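Submissions on the online marketplace payments paper close at the end of May. I've read the whole thing and both appendices, and I sell for a living, so here is a thread on what's in it for small sellers. Long one. Mute me if you need to.

Background for anyone new. I sell sewing machine parts and some reconditioned machines out of Wornbridge. Most of my sales go through Tudis, some through my own site, a few at the door. The paper is mainly aimed at places like Tudis.

The subject is payout holds. You sell an item, the buyer pays, the marketplace keeps the money for a while and then sends it to you. How long is "a while", who decides, and what do they have to tell you? At present the answer is in the seller terms and the seller terms can change whenever they like.

Most of the time this is fine. I get paid twice a week and don't think about it. I want to say that early so I don't get a hundred replies telling me Tudis has always been good to them. It has mostly been good to me.

In the winter I had $2,391 held. No dispute open, no returns, no late parcels. The notice said "account activity review" and gave a link to the general help page on account activity reviews, and the help page said reviews happen from time to time.

The money came through in the end. While it was held I still had to post every order, buy the labels, pay for the bobbin cases I'd ordered in, and refund one customer who changed her mind. The refund came off my card as my balance was locked.

That last part is what got me reading the paper. If the balance is locked, it's locked for refunds too, but the refund deadline keeps running. Miss the deadline and it counts against you in the next review. Section 4 of the paper covers this in one paragraph.

What the paper proposes, as plainly as I can put it:

A written reason for every hold, specific to the account. "Activity review" wouldn't count as a reason. "Your sales this month are much higher than your usual and we are checking for fraud" would.

A cap of 30 days on any hold where there's no open dispute and no police or court matter. After that it must be released or turned into a formal suspension, which has its own rules and an appeal.

A person to contact. The wording is "a named point of contact able to make or escalate a decision". I'd like that tightened. "Or escalate" is doing a lot of work there.

Refunds allowed out of held funds. This is put as an option and they ask for views. My view is yes, obviously. The buyer's money is sitting right there.

An exemption for small platforms. If a platform has fewer than 750 active sellers it only needs to publish its holds policy and follow it. I think that's reasonable. A craft co-op with a shared web shop shouldn't need a compliance department.

Now the parts I think are weak.

First, "active seller" is not defined. Is it someone with a listing up? Someone who sold in the last year? I have a friend with an account she opened to sell one pram. If she counts, nearly every platform is over the line. If only full-time sellers count, hardly any are.

Second, payment processors. Tudis doesn't hold the money itself. Prallon does, under a separate agreement you click through when you sign up. When I rang Tudis they told me to ask Prallon. Prallon told me they act on the marketplace's instructions. Both of those can be true and I still had no one to talk to.

The paper says the obligation sits with "the marketplace operator". Good. Then in Appendix B it says the operator can meet its obligation "by arrangement with a third party". I would like a line saying the seller only ever has to deal with one of them.

Third, reserves. A reserve is when they keep back a slice of every sale as a cushion. It isn't a hold on any particular payment, so as far as I can tell the cap doesn't touch it. A platform that didn't want to follow the rules on holds could just move everybody to a rolling reserve.

I don't say they would. I say the draft lets them, and it's cheaper to fix a draft than an Act.

Fourth, timing. The clock on the cap starts when the seller is notified. It should start when the money is held. My notice turned up after the payout had already failed to arrive. I only found it in the message centre, I never got an email.

I talked this over with Blažena Tichý, who does the books for me and for a good few other traders in town. She raised something I'd missed completely, so the next few posts are hers really.

Held money is still income. If the sale was made in the quarter, it's in your figures for the quarter, whether or not you've seen a cent of it. Depending how you report, you can owe sales tax on a sale you can't get at.

She's had 2 clients in that spot since last year. One borrowed to cover it. The interest isn't recoverable from anyone. The paper doesn't mention tax at all, I searched the PDF for the word and it appears only in the name of a department.

Her suggestion is that a hold notice should show the sales it relates to, with dates and order numbers, in a form you can hand to your bookkeeper. At the moment you get one lump figure. She spent most of an afternoon matching mine to orders.

I've put that in my submission with her name on it. She's happy for others to use it. You don't need to credit her in yours.

The other side of it. Platforms say holds exist because of fraud, and they do. People open accounts, list things they don't have, take the money and vanish. Buyers get refunded by the platform and the platform is out of pocket. I've no wish to make that easier.

I've also bought from one of those accounts. An overlocker that never came. I got my money back in a week because the payout had been held. So I'm arguing for holds with rules around them, and I'd be sorry to see them scrapped.

Platforms also say that if they give a specific reason, fraudsters will learn what sets off the checks. I think there's something in that. The paper deals with it by allowing a short-form reason if the platform keeps the full one on file and hands it over on appeal. Seems workable.

A few people have asked about couriers. Shehu holding your cash-on-delivery money is not covered. It's a separate contract for carriage and the paper says so in a footnote, I think on the page with the flow chart. If that's your problem you need the transport people.

And no, it doesn't cover fees. I know. I'd like to talk about fees as well. If you send in three pages on fees they'll be filed as out of scope and nobody will read your bit about holds.

On automation, chapter 6. This is the part the business pages have picked up and it's the shortest chapter. It asks whether a hold may be placed by software alone, with no person looking at it.
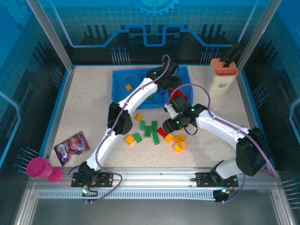 Two robot arms over a table with toy bricks and a blue bin.

The draft answer is yes for placing a hold, no for extending one. Software can stop a payment at three in the morning, but somebody has to look at it before it runs past the first week. I can live with that.

What I'd add is that the person looking has to be able to release it. I spoke to a very polite man at Tudis who could see my account, could see nothing was wrong with it, and had no button to press. He said so himself. A review by someone with no button isn't a review.

If you want to send something in, the form is on the consultation page. You can ignore most of the questions. They want your name, whether you're a seller, a platform or "other", and then there are text boxes. Leaving boxes blank is allowed. You can also upload a letter.

Things worth including, from someone who has read a lot of these: how much was held, how long for, what the notice said word for word, what it stopped you doing. Keep the adjectives down. Attach the notice if you still have it, with your account number blacked out.

If you've never had a hold you can still write. Say what a few weeks without payouts would do to you. For me, over half my stock money in any month is last month's sales, so it would mean not reordering.

The form times out. I lost mine the first time, halfway down. Write it somewhere else and paste it in.

If you don't want your name published there's a tick box near the end, and it's unticked by default. A couple of sellers have told me they're nervous about the platform seeing what they wrote. Tick the box.

Correction to the post on the small platform exemption. They'd also have to keep records of holds, it's in the table and I left it out. Thanks to the person who messaged.

Someone asked if the cap would apply to holds already in place when the rules start. The draft is silent. I've added it to my list of questions and will post if I get a reply.

My own submission is up on my site under News, below the notice about the shop hours. Copy any of it you like. Change the numbers to your own.

Shop's open from ten tomorrow. I'll answer replies after I've done the parcels.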